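Sorting the Everyday Table: How People Group Mixed Household Objects

Student project report, Design and Everyday Life
5 March 2020
Reading time: 6 minutes

What we wanted to find out

Everybody has a spot at home where stuff lands. In my family it is the end of the dining table, and by Sunday night it has mail, a dog toy, half a bag of chips and at least one bottle on it. My partner Concetta Grasso has the same thing on top of her dresser. We started comparing these piles during the first week of the course and could not stop, so that became the project!

Our question was simple. If you give a person a table with a mixed set of household things on it and ask them to tidy it, what do they group together, and what do they leave until the end? We expected people to sort by material, the way recycling posters ask you to. We were pretty wrong about that, and being wrong was the best part of the semester.

How we set it up

We ran the sessions in the small seminar room on the second floor, which has good light until late afternoon and one table that doesn't wobble. Each person got the table for as long as they wanted, plus three trays labeled Keep, Put Away and Throw Out. We didn't say what belonged where. If someone asked "is this trash?" we answered "what do you think?", which annoyed at least two of our friends a lot.

We had 25 participants, mostly from our dorm and from Concetta's choir. Six of them came back in November for a second round so we could see if they would sort the same way twice.

Choosing the objects took much longer than either of us expected. The first set was too neat. We had brought cups, spoons and plates, and everyone simply stacked them and was done. Our supervisor, Reijo Laitinen, looked at our notes from that pilot and told us we had built a test of whether people can stack plates. So we threw it out and went looking for things that don't obviously belong together: a toy, food packaging, drink bottles, a box, a length of rope. We wanted different shapes too, some that stand up on their own and some that flop over or roll.

The cloth was Concetta's idea. On the bare tabletop the bottles rolled off constantly, and after the third one hit the floor she went home and got a textured tablecloth with a raised weave. It helped a lot. It also made the table look more like a table in someone's house, and people relaxed. One participant even smoothed out the corners before she started, which nobody had asked her to do and which we wrote down immediately.
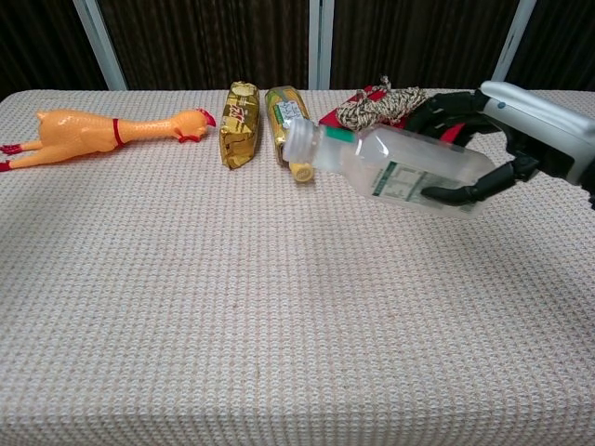
We kept the toy at one end of the row in most sessions and mixed up the rest. Our thinking was that a rubber chicken in the middle would take over, and when we tried it there it absolutely did. People picked it up first, laughed, put it down somewhere random and then had to start again with a plan. At the end of the row it still got attention, but most people worked their way toward it.

What people did

The biggest surprise was how few people sorted by material. Only a handful put plastic with plastic. Much more common was sorting by where the thing would live at home. The snack bag and the drink bottles went together as "kitchen," even for people who had decided one bottle was finished and the other wasn't. The box and the rope went together as "garage" or "closet." The toy was on its own, or it went to "kid's room," or "dog," depending on who was in the household.

The second pattern was about emptiness. A bottle that looked used up got handled very differently from one that still had its cap on and looked like somebody might want it. People would pick up the clear one, hold it to the light, tip it a little and then move it straight to Throw Out. Some crushed it. (We went through a lot of bottles.) The one with the cap on was nearly always treated with respect and stood upright, often toward the back of the tray, the way you would put it on a shelf.

Then there was the rope. We had added it almost as an afterthought and it turned into our favorite object. A tangled rope is a job. You can't put it away without deciding whether to untangle it first, and people's faces when they reached it were wonderful. Around 30 percent of the total session time went to the rope, going by our stopwatch notes. Some participants coiled it beautifully. Some dropped the whole knot into Put Away and said something like "future me can do that." One guy from the choir spent longer on the rope than on everything else combined and then asked if he could show us a better knot.

When we put the rope on top of the box, something else happened. People treated the two as one item. They lifted both, looked for a tray that would take both, and only separated them if they didn't fit. When the rope was lying next to the box, they were sorted one at a time. So whatever is touching already counts as half sorted! We think this explains a lot about the pile on my family's dining table — once the mail is on top of the catalog, it is all just "the mail."

The second round

With the six people who came back, we used the same objects in a new order. Four of them sorted nearly the same way as before. The other two changed almost everything, and both had moved into new apartments in between. One of them put the box under Keep this time and told us that boxes are gold when you're moving. That made us wish we had asked about living situations from the start. We did not, and it is the hole in our data that bothers me most.

Problems

Our trays were too small. We got them cheap and they looked big in the store, but the box took up most of one tray and pushed people into decisions they might not have made otherwise. We noticed after the ninth session and chose to leave it alone so all the sessions would match.

We also talked too much. On the early recordings you can hear both of us laughing when someone picks up the chicken, and that surely told people it was the funny object. From session ten on, one of us sat by the window and the other stayed in the hall.

Notes were on paper, then typed up on Sunday evenings. We ended up with close to 400 lines in the spreadsheet, one for each time somebody moved something. Typing them was slow, but reading them in order was like watching the session again.

What we would do next

I would love to run this at people's homes with their own piles. Reijo pointed out that nobody in our study owned the things they were sorting, so throwing something out cost them nothing. A person's own empty bottle might be different from ours, and a person's own dog toy certainly is. Concetta wants to try it with pairs — roommates or couples sorting together — and record what they argue about. She has already asked her sister and her sister's husband, who said yes and then maybe.

We'd also add one or two things that are broken but fixable, like a lamp with a missing switch or a mug without its handle. The rope taught us that objects with a chore attached are where people slow down and start talking, and we only had the one.

The full spreadsheet and our object list are in the course folder. The tablecloth has gone back to Concetta's mother.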